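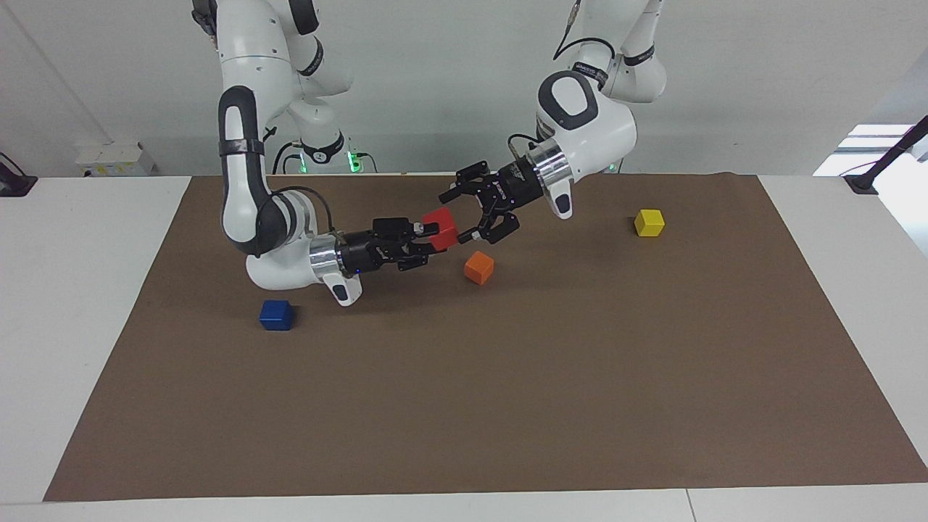 Brown paper and four blocks

I have reached the age where I have opinions about wooden blocks. I did not see this coming. At school I had opinions about bands.

It started with the big tub from the Ferneo shop in Relport, which promised 112 pieces and delivered, as far as I could tell, 112 ways of hurting your foot in the dark. There were arches. There were pillars. There was a triangle so thin it could only have been meant as a doorstop for mice. We kept the lot in the living room for most of a winter, and what got built from it was a heap, followed by a slightly wider heap.

So the tub has gone up on top of the wardrobe and I have gone over to cubes. Small wooden ones, plain colours, a few at a time. Red, orange, blue and yellow will do you for an entire morning if you let them. Red and orange look like a daft pairing until you put them close together on something dull, and then you find yourself moving the blue one a bit further off, and the yellow further still, and it's gone 10 and you haven't put the bins out.

The something dull matters more than the blocks do. I'm a convert to brown paper. On a white table a cube looks as if it's waiting to be invoiced. On brown paper it looks like it has been put there on purpose, it gets a soft little shadow, and the yellow in particular stops shouting. I buy mine on the roll from the hardware place on Nicholas Street, where they have stopped asking what I'm wrapping.

A few notes, for anyone who wants to take this up and has also run out of box sets.

Cover most of the table but leave some white showing at the edge. I tried going right over the sides and tucking it under, and it felt like eating dinner on a parcel.

Flatten the paper the night before. Mine goes under the atlas and the heavy casserole lid — neither of which had been out of the cupboard since we moved from Dundosov.

Don't tape the corners down. You will only want to turn the sheet over later, and the tape takes a strip of it away.

Four is plenty. I've had eight out at once and spent the time tidying them. With nine I began sorting them into teams.

As for what you do with them, I've no great system. One on top of another is still the best thing going, and the moment before you let go of the upper one is still more tense than it has any right to be. A cube has only the six sides and you'd think I would have got the hang of them by now. I have watched a two-storey tower come down because I breathed out.

My other half asked whether this was for the children. I said of course it was. They were at swimming.

I'm told there is a wax polish that brings the colours up. I've looked at the price, put the tin back, and gone home to look at it again online. It comes in a set with a cloth, and the cloth, I notice, is brown.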